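# The Desk Cable Project: what we did, what worked, what I'd do again

Huiling Xia, final report, 14 February 2026

I'll start with the reason I picked this topic, and it's a bit embarrassing. In October my study desk had got so bad that I unplugged my lamp by standing up. Everything ran off one power board on the floor, there were cords in a knot behind my chair, and I couldn't have told you which plug belonged to what. So when we were asked to choose an everyday household job and study it properly, I went straight for cables!

The question I set myself was pretty small. If you give people a messy set of cords and a power strip and ask them to tidy it, what do they do first, and does the order make any difference to how the desk looks at the end?

## Setting up

I wanted a surface where the cords would be easy to see, and it took me longer to sort out than I'd like to admit. Pale cords on a white table are miserable to look at (you lose them completely, and then you lose your temper). A big dark brown mat fixed that. It covers most of the tabletop and nothing slides on it much, so a coil stays where you put it.

On the mat I kept things simple: a power strip with its own cord, a charging cable, and a switch box with an on button and an off button. I tried adding more gear early on and it turned into a treasure hunt, with people spending their whole turn asking me what things were. I cut it right back after the first afternoon. 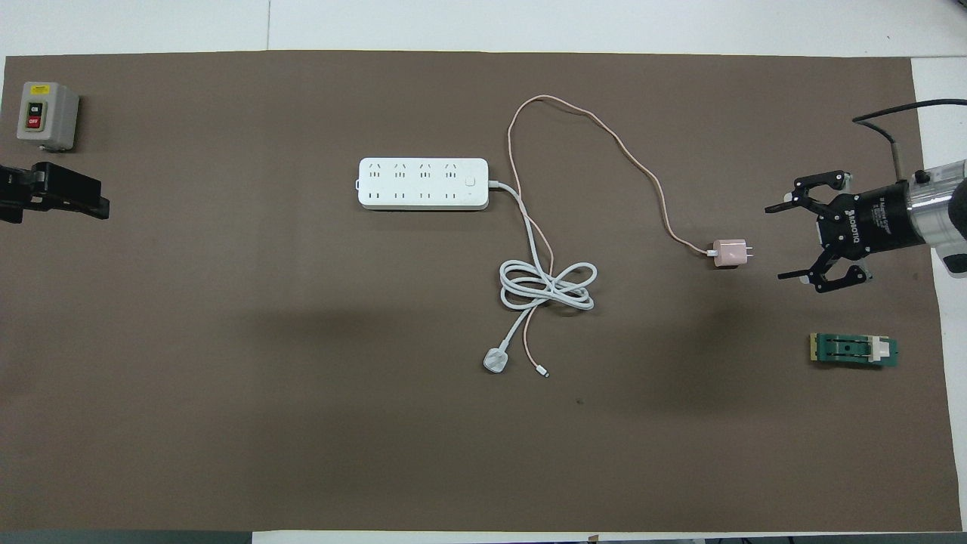
The white cord on the power strip was the one everybody had opinions about. It's thick enough to fight back, and it remembers the way it was folded in the packet. Some of my classmates wound it around their hand and got a tight little ring that sprang open the moment they let go. Others laid it back and forth in figure eights on the mat, which looks untidier but behaves much better when you pick it up again. I was a hand-winder all my life and I've now switched sides.

The pink charging cable was easier. It's braided, so it bends softly, but it wanders. People would finish with the white cord, feel very pleased with themselves, and then find the pink one had got mixed up in it. Doing the charging cable first and parking it well away from everything else saved a lot of muttering.

## What I noticed

The switch box was a surprise. I'd put it in mostly for variety, and it ended up being the thing people used as a landmark. They'd set it in a corner first and arrange everything else to suit. When I asked why, the usual answer was that a switch needs to be where your hand expects it, and the cords can go wherever they like. Fair enough!

I also noticed that people start with the plug or they start with the strip, and hardly anyone starts in the middle. The plug starters tended to end up with a neat coil and a strip sitting at a funny angle. The strip starters had a nice straight strip and a tail of cord left over. I don't think either is wrong. At home I'd go with the strip, mainly as you can tuck the leftover cord behind something.

## Problems

My notes were a mess. For the first few turns I wrote things like "good coil" and then had no idea a week later what I'd meant by good. I ended up making a proper sheet with room for the order of steps and one line of comments, and I wish I'd had it from day one.

I also bought 50 reusable ties, thinking people would love them. They mostly ignored them. I still have nearly all of them in a drawer if anyone wants some.

## If I did it again

I'd try cords in different lengths, and I'd ask people to come back later and set everything up for use, so I could see whose coil was kindest to the next person. I'd keep the dark mat, no question.

My own desk is a lot better, by the way. The lamp has its own spot on the strip, the strip is up off the floor, and I can stand up safely.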